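7. Bin-to-surface transfer with the wrist camera

This section explains how to prepare the Hoko gripper kit for picking small parts from a bin and placing them on the work surface. Please read section 5 (mounting) and section 6 (first power-on) before you begin. If the kit was delivered already mounted by Brirkivia, you can skip section 5, but please still check the torque of the flange screws.

The steps are the same for one arm or two arms. For two arms, complete 7.1 to 7.3 for the first arm, then for the second arm, and only then go to 7.4.

7.1 Before you start

You will need:
the Ditine control unit with software 2.4 or later
the wrist camera cable, connected and fixed with the two clips
a clean cloth without fibers
the calibration card from the small parts bag

CAUTION: Press the stop button before you put your hand between the fingers. The fingers can close when the control unit starts again after a loss of power.

7.2 Checking the fingers

1. Turn on the control unit and wait until the status light is green and does not blink. This can take up to 40 seconds.

2. Open the menu Gripper, then Manual, and press Open. The two fingers must open fully and at the same speed.

3. Press the stop button. Look at the bolts on both fingers. All of them must be flat against the segment. If one bolt stands out, tighten it by hand with the short key and stop when you feel resistance.

4. Wipe the fingertip pads with the dry cloth. Do not use alcohol on the pads, it makes the surface hard and small parts will slip.

5. Release the stop button and press Close. Look at the fingertips from the side. The pads must meet along the full width. If they meet only on one corner, go to Finger Alignment in section 9.

Note: A light clicking sound during the first closing is normal. If it continues after several cycles, write down the serial number and contact service.

7.3 Setting the camera view

The camera is mounted at the wrist and looks past the fingers to the work area. It is correct that the fingers are in the view at all times. The software uses them as a reference, so please do not turn the camera to hide them.

1. Open the menu Camera, then Live.

2. With the fingers fully open, check that one finger rises from the lower left and the other from the lower right. Both fingertips must be visible.

3. If the view is rotated, loosen the ring behind the camera by a quarter turn, correct it, and tighten the ring again.

4. Put the calibration card on the work surface and move the arm until the card is between the fingertips in the view. Press Calibrate and do not touch the table until the message Done appears.

5. Save the result with a name that you will recognize later. Names can have up to 13 characters, without spaces.

Note: The camera picture is blurred when the arm moves fast. This has no effect on the calibration, because the software only measures when the arm is still. If you want a clear picture for your own records, set the speed to 30 percent or lower.

7.4 Placing bins and work surface

1. Put the first bin on the table, inside the reach of the arm. We recommend a bin in one solid color and a work surface in a different color. White on white is difficult for the camera.

2. Fix the bin with the adhesive strips or with clamps. A bin that moves even a little during the pick will cause an error after some cycles.

3. If you use a second bin on a rack, teach its position separately (menu Positions, then Add). Move the arm by hand to the bin, keep the fingers open, and press Store. The rack must not swing when you push it lightly.

4. For two arms, open Zones and draw the area of each arm. Leave a free strip between the areas - the fingers need more room when they are open than when they are closed.

5. Run the task Transfer Test once at low speed, with one hand near the stop button.

CAUTION: Clear plastic bags are accepted by the gripper, but the camera can have difficulty finding the edge. For bagged parts, turn on Soft Edge in the camera menu and place only one bag in the bin until you know the result is stable.

7.5 If the test does not finish

Error 2877 means that the fingers closed and did not feel a part. Check first that the part is not lying against the wall of the bin. Then repeat step 4 of section 7.3. In nearly all cases the card was moved during calibration.

The message Zone Conflict means that the areas of the two arms overlap. Move both arms to the home position before you change the drawing, otherwise the new zones will not be saved.

If the arm stops above the bin and no message appears, disconnect the camera cable at the control unit, wait a moment, and connect it again. Do not disconnect it at the wrist side while the power is on.

Settings for the Samuel table frame are in section 8.

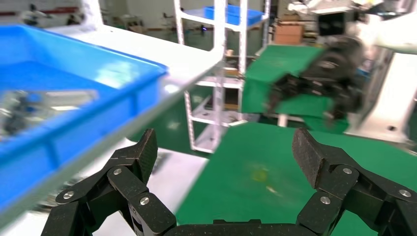
Photo: Anselmo Sánchez / Brirkivia
Fig. 7-1. View from the wrist camera with the fingers open, with a blue bin on the left and the green work surface beyond the gripper. The second arm is on the right. Compare the position of your fingers with this view after step 2 of section 7.3.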